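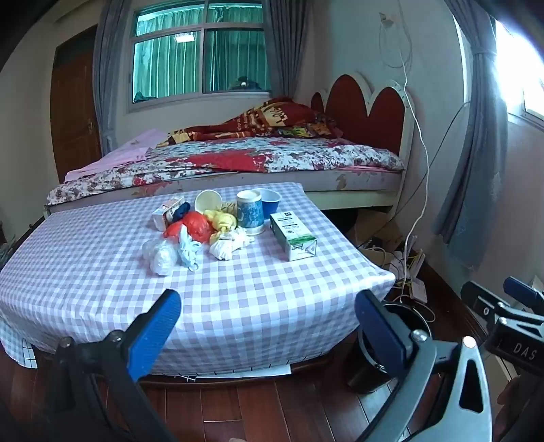 September, workshop notes, Sutherland job

14:20. Expansion vessel on the 210 rig swapped for the spare from Sestholm. Pre-charge read low on the old one, diaphragm suspect – set aside for Jouko to cut open.

Refilled and vented the primary loop. Ran the circulator on speed two. Return temperature settled 21 minutes after start, flow at 552 liters per hour on the Planolis meter. Seija Ruotsalainen had 23 minutes on the previous run with the old vessel, same setpoint. Difference may be trapped air. Repeat before quoting either figure.
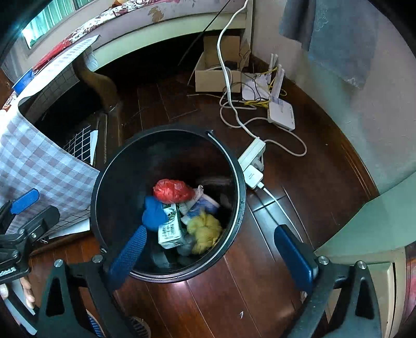

Trash can with drink carton, bags and packaging.

Relief valve weeps slightly above working pressure. Reseated once, no change. Part 3099 on order from Eltumdale.

To do: check meter against bucket and stopwatch, lag the lower elbow, ask Jouko Pesonen which gasket he used on the coil flange.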